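Copos, tabuleiro e fita azul: a galeria da mesa grande

1 de janeiro de 2018

Ano novo, galeria nova! Prometi em dezembro que ia pôr aqui as fotografias da mesa grande e dos copos coloridos, e como hoje está tudo fechado e chove sem parar, sentei-me finalmente a fazer isto. Para quem chega agora: este cantinho chama-se Vurside e fala sobretudo de louça, de arrumação e de mesas (sim, há gente que gosta de ler sobre mesas, e eu sou a primeira). A galeria anterior tinha 171 fotografias e ninguém chegou ao fim, nem a minha mãe. Desta vez são três.

Tenho um fraquinho por copos desemparelhados. Em minha casa não há dois iguais e já desisti de explicar às visitas. Por isso fiquei tão contente com este conjunto: amarelo vivo, rosa pálido, cinzento, azul-claro, tudo muito suave menos o amarelo, que quer sempre dar nas vistas.

1. Os copos no tabuleiro creme
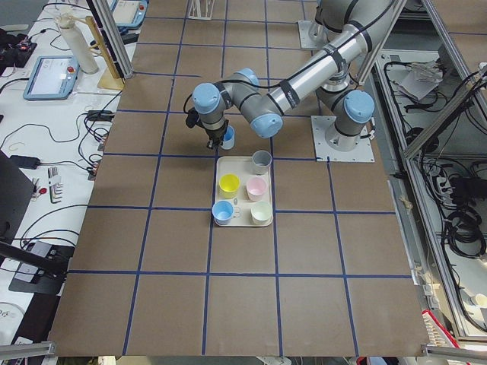

A minha combinação preferida continua a ser o rosa ao lado do amarelo. Sei que metade de vocês vai dizer que é o cinzento, já tivemos essa conversa nos comentários da Hilelura e não saí de lá convencida. O cinzento é bonito, pronto, mas parece-me sempre o copo que alguém deixa para o fim. E há um azul-claro com asa! Um copo com asa no meio dos outros é logo uma chávena, diz a minha irmã. Eu digo que é um copo com asa.

Quanto a tabuleiros, sou muito esquisita. Gosto deles com rebordo, porque já levei uma dúzia de copos pelo corredor num tabuleiro liso e não recomendo. O creme também ajuda, fica bem com qualquer cor e não rouba a atenção à louça. O que uso cá em casa comprei-o numa feira há uns anos, é verde-garrafa e fica mal com tudo, mas tenho-lhe amor.

2. Ainda os copos, agora com o escorredor por perto

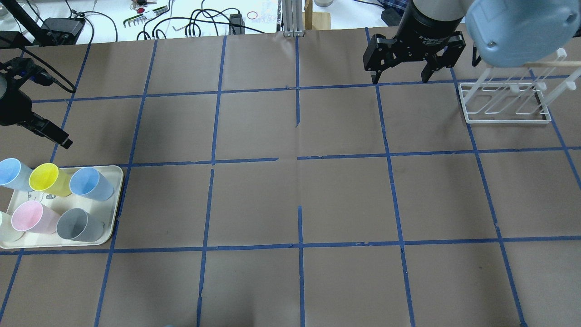
Confesso que passei anos a guardar os copos de boca para baixo, até a minha tia me dizer que assim ficam a cheirar a armário. Desde aí guardo-os de boca para cima e limpo-lhes o pó quando me lembro (lembro-me pouco). Os de plástico vão para a prateleira de baixo, onde os miúdos chegam sem escadote.

E o escorredor branco de arame, que maravilha. É daqueles simples, com as hastes ao alto, sem copinho para talheres nem gavetas escondidas. Andei a namorar um assim durante meses e acabei por trazer outro, maior, que me ocupa a bancada toda e onde nunca cabe a travessa grande. Se alguém souber onde se arranja um estreito, diga-me, por favor!

3. O papel e a fita, de muito perto

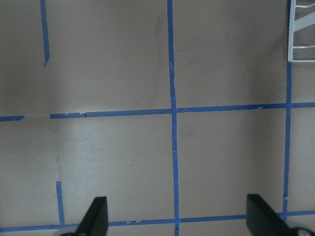
Texto e escolha das fotografias: a autora do Vurside

Adoro uma mesa forrada a papel. Faço o mesmo nas festas de anos e nas tardes de trabalhos manuais: uma folha grande, fita nas pontas e já ninguém se preocupa com a madeira. A fita azul de pintor é a minha preferida para marcar quadrados, e como se vê vai ganhando as suas falhas, um rasgãozinho na ponta, um bocado esfiapado mais acima. As linhas também não saem todas direitinhas, e eu gosto mais delas assim. As minhas, feitas a olho na cozinha, saem bem piores.

Comprem papel a mais, é o único conselho que tenho. Da última vez levei uma folha com uns 210 centímetros para uma mesa que afinal era maior, e tive de emendar com um pedaço de outro tom.

Na próxima galeria mostro os panos de cozinha, que já estão passados a ferro e à espera em cima da cadeira.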